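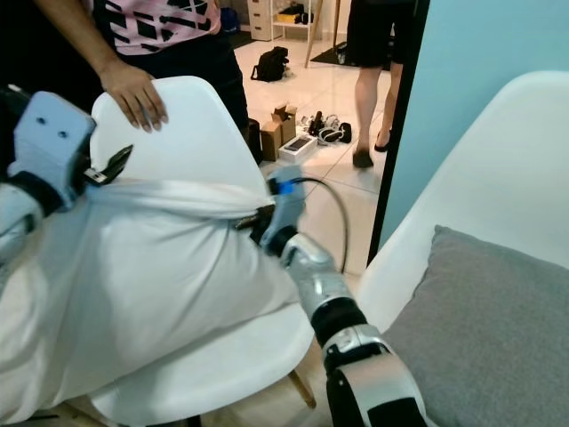 Wilma Brouwer says a person who has folded sheets for a living would never write a kind word about a machine that folds sheets, and she said it to me over coffee, with her shoes off, at the end of a long changeover. I've folded sheets for a living since before my daughter was born, and I do have a few kind words, so I'm going to set them down along with the unkind ones.

We look after furnished apartments in Gustow, and a few more out in Poditz when the season picks up. Much of our work is cloth. It's on the beds and over the backs of chairs, it's on the floor of the bathroom, and it has to be picked up, looked at, shaken out and put somewhere. When the office told us that two-armed robots were going to take on a share of that, the six of us on the early crew had every feeling you'd expect, and a couple of us had them loudly.

My own feeling was mostly about my shoulders. Anyone who has tugged a duvet into its cover knows the little twist at the top of the arm, and by April I usually can't reach the high shelf in my own kitchen. If a pair of metal arms wants that twist, I say let it have it, and welcome!

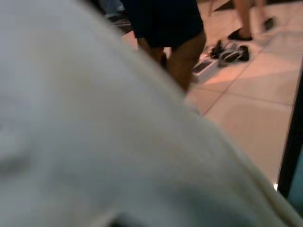

## What the hours are for

Here is where I get less cheerful. Last spring we had 300 changeovers on the schedule, and the talk in the office was already of how many more could be fit in once the lifting was shared out. I understand the sums. But the time I spend on a bed is also the time when I notice the earring under the pillow, or the damp patch by the window, or that the old gentleman on a long stay hasn't been sleeping in his bed at all. If the bed goes to the robot, I'd like those minutes to stay with me, and I'd like that written on the schedule where everybody can see it.

Somebody also has to stand near the thing and keep an eye on it. That's work, and it's tiring in a way I hadn't reckoned on, all looking and no doing. It ought to be paid the same as making the bed.

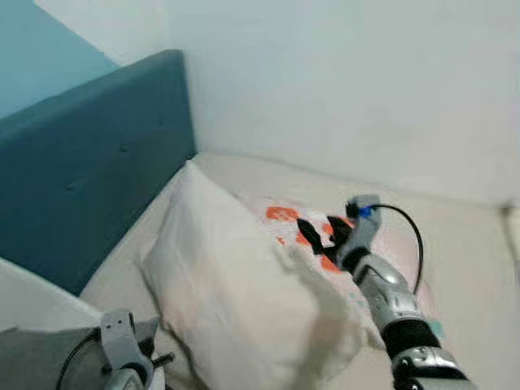 Liam Bloxham read that last part in draft and wrote back that watching should be paid more, and that two hours of it left him more worn out than a whole morning of mattresses. I've thought about it, and I believe he's right (I told him so, and he has been unbearable).

What I'd ask of any manager is fairly small. Let the crew say which jobs hurt, and start there. Teach all of us to work beside the arms, including those of us who still hold a phone at a distance to read it. And keep a few slow mornings, because new hands in a room need getting used to, whatever they're made of.

I do worry about the young ones. I learned cotton from jersey with my fingers, half asleep, on piles and piles of other people's laundry, and I'm not sure where a beginner picks that up if the piles go elsewhere. 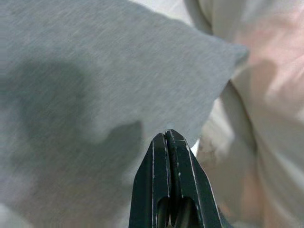

Jade Goodall doesn't share the worry. She says she learned her fabrics from her grandmother's mending basket and would've learned them anywhere, and that she'd gladly trade the piles for a back that lasts until she's sixty. I can't argue with her about her back. I'd still put her on the beds for her first month.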